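Arm keeps faulting when it turns a lever handle. Is the force limit just too low?

Posted by Xolani Ngcobo in Robots and Automation

We have a Prillel arm with the two-finger gripper, set up to open doors in a test building. It runs clean in the simulator. On the real door it stops with a joint overload on axis 6 as soon as it has hold of the lever. Plunmont support told me to raise the force limit and "let it find its own way," and I'm not buying that. The last time somebody here raised a limit we ended up with a bent lever and a cracked finger pad. The fault log only says "load over limit," which could mean almost anything. Before I change a number I don't understand, what should I be looking at?

Tshabalala
Don't raise it. A limit that trips is doing its job, and I'd want a lot more than a support email before I moved it. The usual cause is that the path the wrist follows isn't the circle the handle turns on. The lever pivots at the rosette. If your model has that pivot in the wrong place, even by 8 mm, the fingers pull sideways on the lever while they try to turn it, and the load climbs very fast. The simulator won't show you this if it uses the same wrong pivot for the door and for the path.

Measure the real door. Then put the arm in its slow mode, keep everyone out of reach with one person on the stop button, and turn the handle a few degrees at a time while you log the wrist force. If the sideways force grows with the angle, it's the pivot. If it jumps the moment the fingers close, your grip is off center and you should fix that first.

Also check what the arm does after the fault. Ours used to stop with the fingers still clamped, and the first person to reset it got a nasty surprise when it went home with the handle in its grip. Open the gripper by hand control, back straight out, and only then clear the fault.

ilus_fan
had the same thing with an Ilus arm, updated the software and it went away. try that

Xolani Ngcobo
"Went away" worries me more than the fault does. We're already on the current version anyway. I measured the door and the pivot was 6 mm off in our file, so that's at least part of it. I'm not calling it fixed until it has done 1000 turns without a trip. Last edited 12th June.

Tshabalala
Good. Put 2 different doors in the test if you can. One door proves very little.
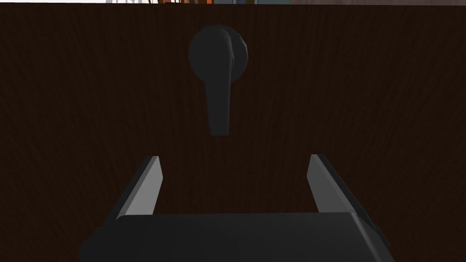
Should the gripper be opened before an overload fault is cleared?
Open it first, under hand control, and back the arm straight away from the handle. Clearing the fault while the fingers are still clamped can let the arm move off with the handle in its grip.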